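Cahier de labo, formulation, paillasse du fond
28/1/18

Reprise du gel Nimadlow (progestérone vaginale, lot pilote 676). Dineo a refait la viscosité hier soir, valeurs dans le classeur vert. Le lot est plus épais que le précédent et on ne sait pas encore si cela vient du carbomère ou du pH. J'ai repesé le carbomère restant : conforme à la fiche. Le pH-mètre dérivait, Sipho l'a réétalonné avant que je commence.

Dissolution lancée à 37 °C, six cellules, tampon acétate. La cellule 2 fuyait au joint, remplacée avant le premier prélèvement. Prélèvements à 15, 30, 60 et 120 min, filtrés puis mis au froid. 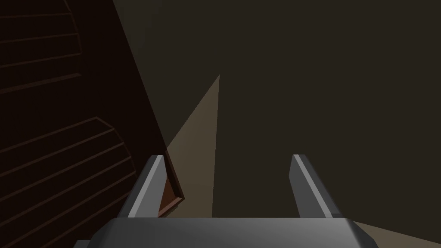

Pourquoi garder le tampon acétate au lieu du phosphate ?
Le pH du phosphate est trop haut pour représenter le milieu vaginal, et les séries de juin ont toutes été faites en acétate. Si on change maintenant, on perd la comparaison.

HPLC : colonne Zitano, rinçage long ce matin, pression stable à la fin. Le pic du conservateur touche presque celui du principe actif. Elmarie propose de baisser un peu l'acétonitrile. Essai fait sur deux injections, séparation meilleure mais la séquence s'allonge. Je garde ce réglage pour la suite.

Flacon étalon n° 329 presque vide. Commande à passer chez Ngcobo, voir avec Prasert pour le bon. Ne pas ouvrir le suivant tant que le certificat n'est pas dans le dossier.

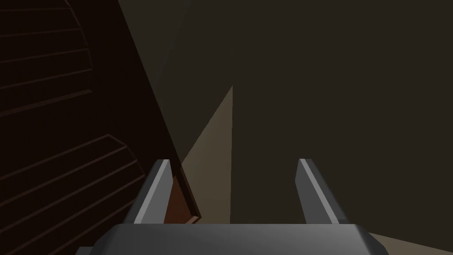 Pince ouverte, vue simulée.

Stabilité : tubes du lot 676 entrés en enceinte à 40 °C, étagère du bas. Étiquettes refaites, l'encre partait à l'éthanol. Tumelo demande aussi un point à 25 °C pour le dossier Plendiso, il reste assez de tubes.

À faire :
- injecter les échantillons de dissolution
- viscosité à refaire sur le lot précédent, même mobile, même vitesse
- demander à Dineo à quelle température elle a mesuré, ce n'est pas noté
- joints de rechange pour les cellules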